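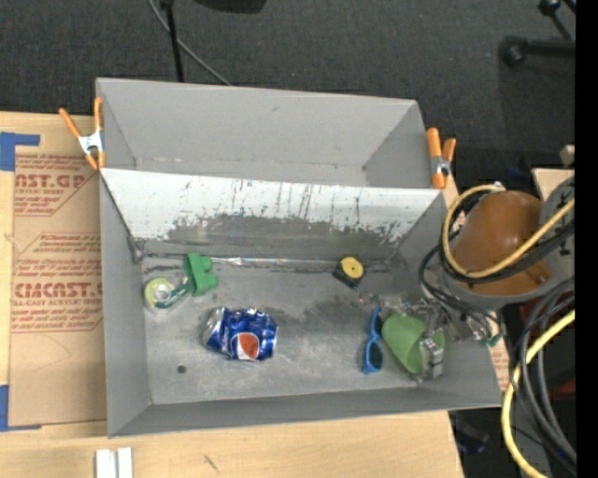 Open day at the Prondau lab – anyone else go?

benchrat_6
Went to the October open day at Prondau. They had the picking demo running when I got there at 10:30 and I stayed until they kicked us out for lunch. The task was household junk in a bin: a Pepsi can, sunglasses, a tape measure, a tape dispenser, a light green cup and so on. Arm comes in from the side and grabs whatever the software picks. You could stand close enough to read the lettering on the acrylic sheet next to the bin.

The staff member running it said the target was 3,000 logged grasps by the end of the month and they were at 2,229 that morning. Success rate on the board was 91 percent. I liked it a lot more than the welding cell next door, where you watch through a dark window and can't ask anything.

kettlebrook
I was there in the afternoon. 91 percent sounds good until you ask what counts. I asked. If it lifts the thing and drops it back in the same compartment two seconds later, that still counts as a grasp. I wouldn't call that a success on a line.

benchrat_6
Did they say that? In the morning session he told us it had to clear the divider.

kettlebrook
Woman in the gray fleece told me lift only. Maybe they count both and put the better one on the board.

Torvin_H
There are two numbers. The one on the board is lift. The handout from Kang has the other one on the back page, and it's lower. I don't have it in front of me.

oldplc
Not sure what I was supposed to take from it. We had a Cetovska cell at work doing 6 parts with a plain vacuum cup and a fixture, and it ran all shift. A crushed can and a pair of sunglasses in a bin is not a job anybody has.

Torvin_H
Recycling sorting is a job. Returns handling is a job. The fixture only works if you know what's coming.

oldplc
Fair on returns. Sorting plants I've been in use air jets and go a lot faster than that arm did.

mapleridge22
I took my two kids and they watched it for half an hour, which is longer than they watched anything else. My daughter asked why the bin is clamped and the man said it moves when the arm pushes on the wall. Good answer I thought.

Is the Skimoston one in spring the same setup or a different group?

benchrat_6
Different group. Skimoston is mostly mobile stuff, carts and pallet movers. You have to book for that one and the morning slots go first.

kettlebrook
Parking at Skimoston is bad too – use the lot behind the sports hall.

Torvin_H
Found the handout. It says "transfer to second compartment" for the lower figure but the number itself is smudged on mine. If anyone has a clean copy please post it.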